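We use cookies to remember your language and your place in the manual. Accept | Settings

Gukia Control Software, Set-up Guide
Section 5: Grasp planning with two arms

This section explains how to set up the planner when two arms share one table. Before you start, both arms must be connected to the Ato controller and the wrist cameras must be calibrated (Section 4). If you skipped the calibration, the planner will start, but the positions it gives will be wrong.

5.1 Load the arm profiles

1. Open Gukia and choose Station > New two-arm station.
2. Give a name to each arm. Use short names without spaces, for example "left" and "right".
3. Load the profile file for each arm. The files are in the folder Futari/profiles.
4. Press Check. Both names must turn green in the list.

Note: If one name stays gray, the profile was made for an older version. Open it and save it again, then repeat step 4.

5.2 Set the shared zone

The shared zone is the part of the table which both arms can reach. Only one arm may enter it at one time, except when you allow it in step 3.

1. In the Zones tab, draw the shared zone on the table view.
2. Set the zone height to 600 mm. A lower value can leave the elbow of an arm outside the check.
3. If one arm must hold or watch while the other places, turn on Allow waiting arm. The waiting arm stays at its last pose until the zone is released.
4. Set the minimum distance between arms to 22 mm or more.

CAUTION: Do not change the minimum distance while a program is running. The new value is used immediately, and an arm may stop in the middle of a motion with the part still in its fingers.

5.3 Teach a pick and a place

1. Select the arm and choose Teach > Pick.
2. Move the arm by hand to the part. Close the gripper with the slider and stop when the part is held firmly.
3. Press Store. The planner stores the finger width together with the pose.
4. Choose Teach > Place, move to the target and store again.
5. For thin parts which go into a holder, turn on Straight approach and enter a distance. The last piece of the path is then a straight line from above.
6. Run the motion in the simulator, and after this on the real arm at 18 percent speed.

Note: Parts which lie side by side and touch each other are often seen by the perception module as one part. In this case open Perception > Split and lower the edge value by small steps, until each part has its own outline.

CAUTION: Keep your hand near the stop button during the first real run, also when the simulator showed no error.

5.4 Save the station

Choose Station > Save as. The wrist camera settings are saved in the same file, but the log is not. Export it separately if you want to send it to Zaugg support.

Copyright Zaugg. Gukia manual, edition of December 19, 2023. Contact support | Back to top

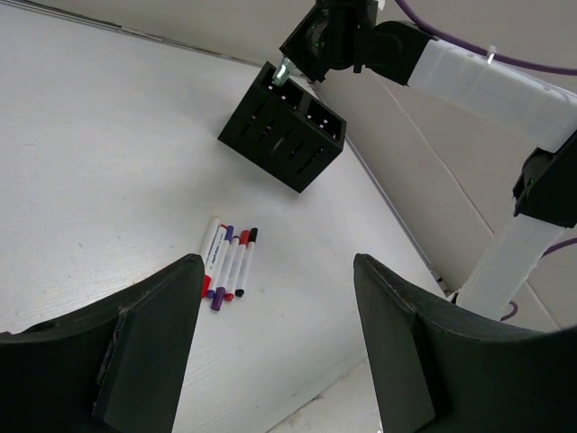 Can I use the same taught poses after I move the station to another table?

Only after a new calibration. The poses are stored relative to the table, so repeat Section 4 first and then test each pose at low speed.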